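**1 Jun 2021**

# Stokus sets out its buying plan for a pen assembly cell, and small workshops can use it too

Stokus has finished the first full plan for its bench automation project, Huvano, and is making the whole thing free to read from today. It covers what to buy, in what order, what to leave until later, and how to work out whether a small assembly job is worth giving to a robot at all.

The job in question is putting together gel pens. It sounds simple, and for a person it nearly is! A refill slides into a barrel, a spring sits where it should, a grip goes over the front and a tip screws on. For a machine, each of those steps asks for a different kind of hold, and that is where a budget can go badly wrong.

"We started out pricing arms, and we had it backwards," said Nestor Yap, who leads planning on Huvano. "The arm is the easy bit to choose. What we needed to know first was how small the parts are, how they lie on a table, and how often a person uses both hands at once. With pens it's nearly all the time."

## Starting with the handwork

The planning team spent March going through pen assembly and disassembly by hand, step by step, and writing down which grips and movements came up again and again. Every item on the shopping list is tied to one of those steps. If a piece of kit couldn't be matched to a step, it came off the list.

Springs were the big surprise. They are short, light and happy to roll away, and the team changed its mind twice about how to hold them. The plan now sets aside money for two sets of fingertips, one soft and one narrow, before any spending on a second camera. 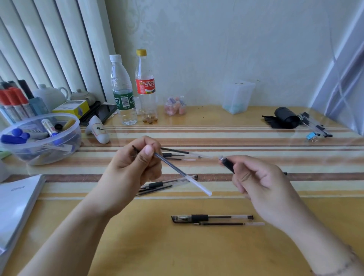
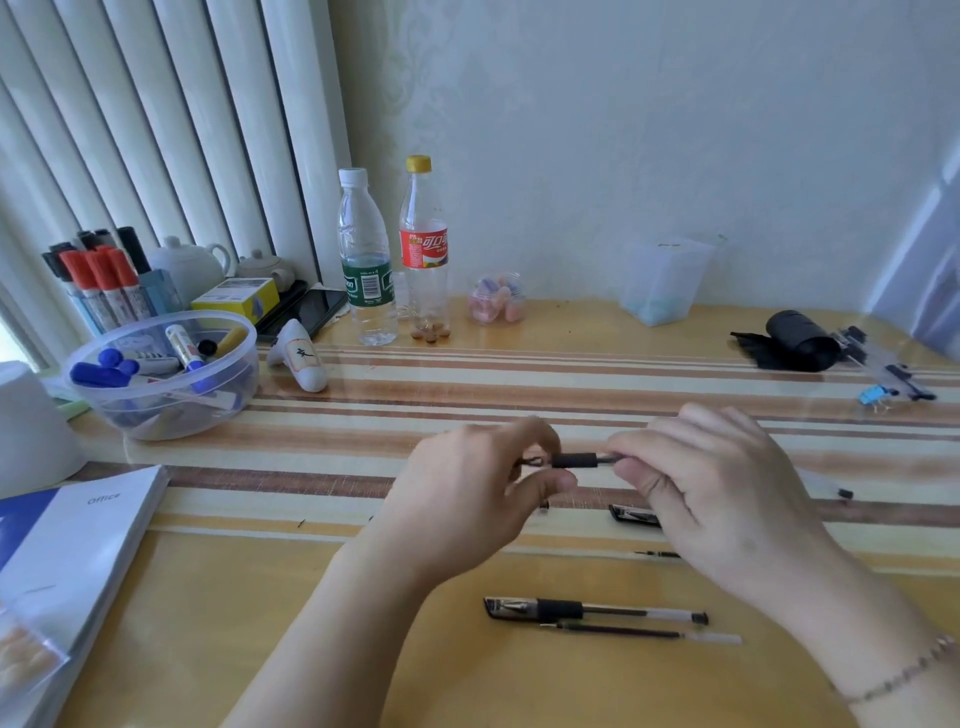
Both hands are busy with small pen parts, with more parts lying on the striped desk covering.

## What is in the plan

The plan runs to 60 pages and is split into stages, so a workshop can stop after any one of them and still have something useful. The main stages are:

- **Two arms on one bench.** One arm with a clever fixture was considered, and the costs are in the appendix for anyone who wants to go that way.
- **Fingertips and spares.** These get their own budget line, as they wear out and are easy to forget.
- **Lighting and cameras.** Clear barrels and glossy surfaces are hard for cameras, so lighting is bought and tested first.
- **Parts trays.** The early trials will use parts spread on a table. Trays come in at the next stage, once the team knows which parts really need them.
- **Training time.** Staff hours are costed alongside the equipment, including the slow first weeks.

There is also a worksheet with 266 lines, covering everything from bench mounts to cable covers. Rodel Mangubat put it together after ringing round suppliers and asking the same set of questions each time.

"I love this worksheet far more than anyone should love a worksheet," said Mangubat. "You fill in your own prices and it shows you what you'd be paying in year one and what you'd be paying after that. The second number is the one I'd look at."

## What happens next

Orders for the first stage go to Guluda, which will supply the arms and mounts, and to Dagdag, which is making the fingertips. Delivery is expected to take 9 weeks. The first trial is set at 3000 pens, and the team will record dropped parts, stoppages and the time a person spends helping out.

Spending on the second stage will be decided only when those results are in. If the trial shows that springs are still better fitted by hand, the plan has a costed version where a person does that step and the arms do the rest.

## Getting a copy

The plan and worksheet are free to download from the Stokus website, and printed copies can be requested from the front desk. Workshops that assemble other small goods are very welcome to change the worksheet to suit, and the Huvano team would be delighted to see what they come up with. Comments on prices, missing items and plain mistakes should be sent to Rodel Mangubat at Stokus.

**Press contact:** Nestor Yap, Huvano project, Stokus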